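Kitchen Tips from a Robot Club
Pouring, wiping up, and other things we picked up while teaching machines to serve drinks

When the robotics club at Goodwin took on the serving challenge, I pictured my evenings filling up with wiring and code. There has been plenty of that, of course, but what has filled my own notebook is housekeeping! You cannot teach an arm to pour a glass of soda until you have thought very hard about how you pour one yourself, and most of us had never given it a minute's thought. So these are our notes, for other clubs and for anyone with a kitchen.

Pouring fizzy drinks

Tip the bottle slowly and let the drink come out in a thin stream. A fast pour climbs up as foam, and with a dark soda the foam is over the rim before you can get the bottle upright again. We start with the mouth of the bottle close to the rim of the glass and keep it there the whole way through.

Stop early. Let the foam settle, then top up. My students hate waiting (so do I, if I'm thirsty), but it saves a cloth every time.

A full bottle is the hardest one to pour from. If you are practicing, or teaching a small child, pour a third of it into a pitcher first and work with what's left. A soft plastic bottle also gives when you squeeze it, and a squeeze at the wrong moment sends a gulp out all at once - hold it firmly around the body and don't tighten your grip halfway through.

Steadying a stemmed glass

Put your free hand near the glass before you begin, and keep it open. Hamish Tapsell, who was in my very first group and now comes back on Tuesday evenings to help, taught us to think of the second arm as a parent walking beside a child on a bicycle. Close by, hands out, not touching unless needed. If you do have to take hold, go for the stem. Pinching the bowl leaves smears, and on a thin glass I don't like the pressure.

Wiping the table

Soda dries sticky, and sticky is a nuisance under a glass foot. It grips just enough that the glass rocks when you lift it. We keep two cloths going, one damp with warm water and a drop of dish soap, and one dry. Damp first, dry straight after. Pay attention to any seam where two tabletops meet, and run a cotton swab along it at the end of the night. I had a whole team from Undville blame their program for a wobble that came off with a swab.

Rinse the cloths in cold water before you hang them up or they'll smell by the next meeting.

Cables and cords

Leave slack where something has to move and tidy up only where it doesn't. This goes for an arm and just as much for a stand mixer or an iron. A cord pulled tight looks neat right up to the moment it drags a glass over. Before every run we move the arm through its whole reach by hand, with the power off, and watch where the cable goes.

Tools on a food table

Pliers and screwdrivers will wander in, whatever you say. Wash them with soapy water, dry them well, and put a tiny dab of oil on the hinge when you get home. Keep the oil can away from the glasses.

Practice before the big day

Plain water is fine for the first 100 pours, and your floor will thank you. Change to soda well before the competition though, as foam changes everything about when to stop. Ours is in June, at 8 in the morning, and we'll be bringing 3 spare glasses, a roll of paper towels and a good many sandwiches.
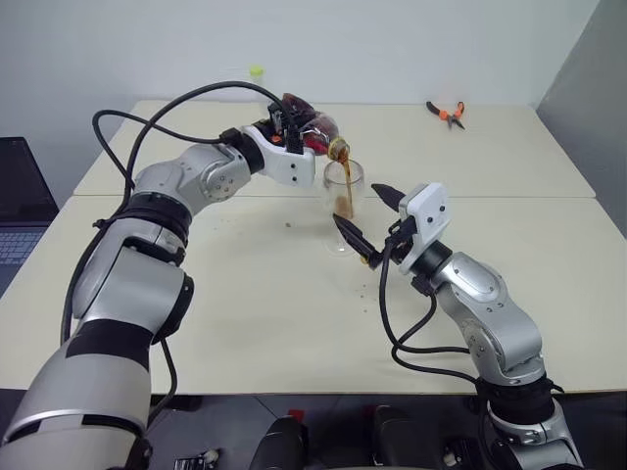

If your own club has a better way of getting dried soda out of a table seam, please do write in. I've tried baking soda paste and it works nicely, but it leaves a white line that takes forever to rinse out, and I would love to go home a little earlier on Tuesdays.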